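Against the Clear Bench

My neighbor across the hall at the workshop wipes his bench down at the end of every evening and leaves it bare. He has a drawer for calipers, a drawer for the drawer labels, and a Borkalholm wall rack on which every tool has its own painted outline, like the victims in an old detective movie. He is a happy man. He has also been making the same birdhouse since February.

I bring this up in light of the new house rules, which came around on a laminated sheet and ask all of us to leave our benches "in a neutral state." There are 26 benches in the building. I've walked past every one of them with a mug in my hand, and I can report that the neutral state is a fine thing for a hotel lobby. For a place where people make stuff it is a kind of nightly amnesia. You come in the next day, you look at the clean wood, and you have to remember who you were.

A part left lying out is a note to yourself. It says here's where you stopped, and here's what was bothering you. Put the same part in a bin and it says nothing until you're looking for something else. I own a Livix storage tower with 100 little clear drawers. I bought it during a weak month, and I filled it, and I labeled it, and to this day if I want a washer I go to the hardware store.

The tidiness people have their arguments, and some of them are good. Sawdust near anything with a motor is bad. Walkways are for walking. I once put my elbow down in wood glue and wore the result to a parent-teacher conference. I concede all of it. Sweep the floor, by all means – I'll hold the dustpan.

What I don't concede is the idea that an object in plain sight is an object out of place. Somebody sold us that one, and I suspect it was somebody with bins to sell. The Stakgate catalog is full of benches with nothing on them except a single plant. I would like to meet the person who works at that bench. I would like to know what the plant is for, and whether it gets its own outline.

There's also the question of color, which the laminated sheet does not address. Wood is a patient background. Set something the color of a lime popsicle on it and you'll find that thing again from across the room, half awake, without your glasses. A gray tray inside a gray cabinet offers no such service. If I ran the building I would ban gray plastic before I banned leaving things out, and I'd make the De Haan people, whose cabinets line our whole back wall, come and apologize in person.

So I'm voting no on the neutral state. Let there be one green ring lying out on the wood, with its holes facing up, and let it lie there until its time comes.

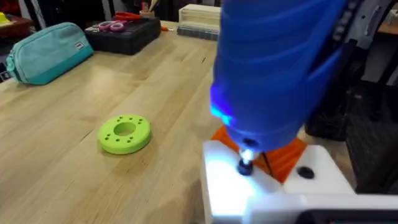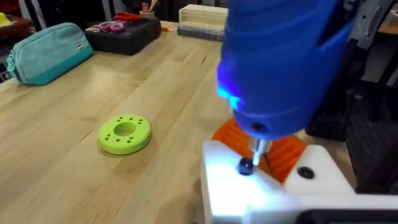

Mayuree Meesuk read a draft of this and wrote back that the argument was lovely and that she had one small amendment. Leaving out the part you're working on is a note to yourself, she agreed, but leaving out the eleven you gave up on is a note to everybody else, and she'd been reading mine for years. She would support a limit of one project per bench, in any color I liked. She also wanted to know if I still had her good clamps, and said I could check the tower.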